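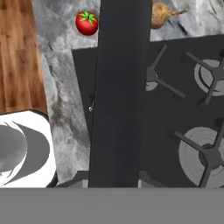

Nititz releases Skaltetti 1.4 for simulated kitchen manipulation

Zamville, December. Nititz has released version 1.4 of Skaltetti, its grasp planning software. The new planner keeps a tomato on a marble worktop as a target when a gripper finger hides much of the hob beside it. In 1176 simulated trials, median planning time fell from 101 to 70 milliseconds. Scene files use the Huanca format. Licences for 1.3 remain valid for 90 days.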